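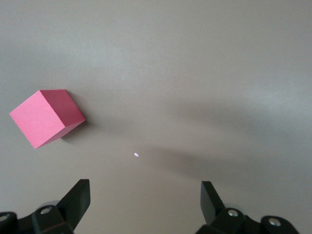

Is the robot open day at Dastema worth it with kids?
Posted by Noeline Cartwright, February 6, 2026

We're thinking of driving to Ruawai for the June one. I have two boys who expect lasers. The flyer says "live pick and place demonstration" and I don't know if that is a show or a threat. Do you need to book?

Mereana Henare
Went last year. The arm picks up a block and puts it down again, and you would be amazed how long grown adults will stand there rooting for it. Each demo is 20 minutes and they let 18 people in at a time, so yes, book. Mine got to pick where the block went, which led to an argument, but that's mine. Tickets were free and the parking wasn't. Bring snacks, the cafe had one muffin and I bought it.

usoneck66
no lasers. my son asked the engineer if it could do laundry and she said "not yet" in a very tired voice. good day out though

Brundesex
Never been but I hear the parking is bad.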